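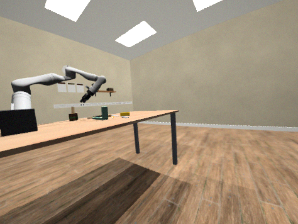 Why should a policy be evaluated in simulation when the same task can be run on hardware?

Simulation lets every policy be tested from the same starting states, as many times as needed, and the ranking it gives can then be checked against a smaller number of hardware trials.

### 4.2 Scene construction and reset protocol

**Figure 3.** Simulated tabletop environment used for all results in Section 4. The gripper is empty and held above the table.

The environment in Figure 3 was built by Châu Diệp from measurements of the Clevholm test room. Wall, floor, and ceiling geometry is fixed across episodes. Object poses are drawn from a stored list of 671 starting states, and each policy sees the list in the same order. An earlier version sampled poses at run time; we dropped it after finding that the physics engine consumed random numbers at a rate that depended on contact events, so two policies given the same seed diverged after the first grasp.

Objects lie toward the far part of the tabletop, among them a teal-green cylinder and a yellow block. The cylinder is the target in the Bukgate tasks and a distractor in the Teuber tasks. Flat items low on the table are kept in both sets. They rarely block a grasp, but they change the depth image enough to affect policies trained on bare tables.

Each episode begins with the arm in a fixed joint configuration and ends on success, on a joint-limit fault, or after 26 seconds of simulated time. Success requires the target to stay within the goal region for two seconds with the gripper open. Objects that leave the tabletop are not returned, and the episode is scored as a failure.

### 4.3 Lighting variation

We rendered every starting state under eight lighting settings. Only the intensity and color temperature of the ceiling panels were changed — shadow direction was left alone. Policies trained with the Dilleo augmentation kept their rank order under all eight. The baseline fell by two places under the dimmest setting, with most of its added failures occurring during approach, before any contact with the target. Results per setting are given in Appendix B.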